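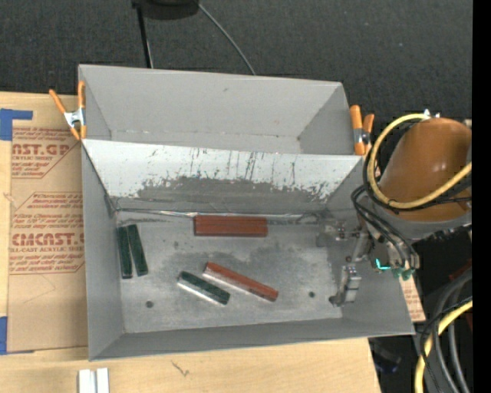 The Trilura gauge had read 985 for nine days when Güven Sönmez was sent up to replace it.

The station stood on the south shoulder of the pass, two hours on foot above the village of Gusten. It consisted of a mast, a rain collector, a battery box and a hut with a bunk. The barometer was mounted on the inside wall of the hut at shoulder height. It reported every ten minutes to the regional office in Besunari, where the software flagged any sensor that returned an identical value for more than a day. The flag had gone up on a Friday. The office had waited for the snow to settle.

He arrived at 4 in the afternoon, checked the supply voltage and found it within limits. He checked the vent tube for ice. He then took out the reference instrument, a Hong aneroid older than he was, set it on the bunk and let it come to room temperature.

It read 985.

At that elevation the figure should have been far lower. He tapped the glass. The needle moved off the mark and came back to it. He carried the aneroid outside and walked down the path until the hut was out of sight. The needle fell at once to a plausible value for the altitude and rose slightly as he descended, as it should. He walked back up. At the doorstep it climbed to 985 and stopped.

His ears had hurt on entering the hut the first time. He had put this down to the climb.

He wrote the readings in the station log with the time beside each. The previous entry was from the autumn visit, in the handwriting of a technician who had since transferred to the coast. It gave the voltage, the state of the vent tube and the words "door sticks." Under remarks it said: "Slept well. Air like home."

Güven had grown up in a house near a lowland canal. He sat on the bunk and breathed for a while. There was no smell of canal, only of lamp oil and wool, but the water on the stove took a long time to boil, and when he put the thermometer in, it showed a boiling point that belonged nine hundred feet above the sea at most.

He had the replacement sensor in his pack. The procedure allowed 2 outcomes, instrument faulty or instrument sound, and each had its own form. He filled out the second — sensor verified against reference, no replacement made — and signed it.

In the morning the door stuck. He put his shoulder to it, and it opened outward with a long hiss, and the snow on the step blew away down the slope.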